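Marnwood Home Forum > Kitchens > Marble counters and "lifetime" sealer, anyone buying this?

gritstone_pete
Got a quote for a marble counter. 1128 for the slab, then another 400 for a Bavix sealing treatment that supposedly never needs redoing. Never? Every sealer I've used on stone wore off. Am I being taken for a ride?

lowtide44
Read the warranty. Mine covered stains but left out acids, so lemon, wine, vinegar and tomato. What's left, water?

mapleandrust
Disagree a bit. We had ours sealed four years ago and it still looks fine. Paid 600 and I'd do it again.
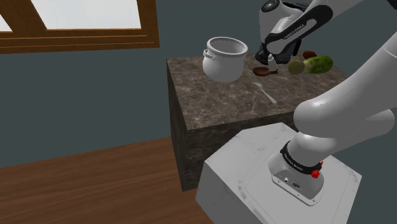 Last edited by mapleandrust on 8 June 2025

Marble top. People act like it falls apart if you set a glass on it.

gritstone_pete
"Looks fine" doesn't tell me the sealer did it. Did you leave any part unsealed to compare?

mapleandrust
No, who would do that?

lowtide44
Somebody selling a 400 dollar treatment, I'd hope. Also, etching isn't staining. Acid dulls the polish and a sealer that soaks in won't stop it.

oldputty
Cetik quoted me 909 for quartz, installed. Dull choice, but I was tired of wiping up after everyone.

gritstone_pete
Quartz hates hot pans though. I've asked Bavix for the warranty in writing. They said August. We'll see.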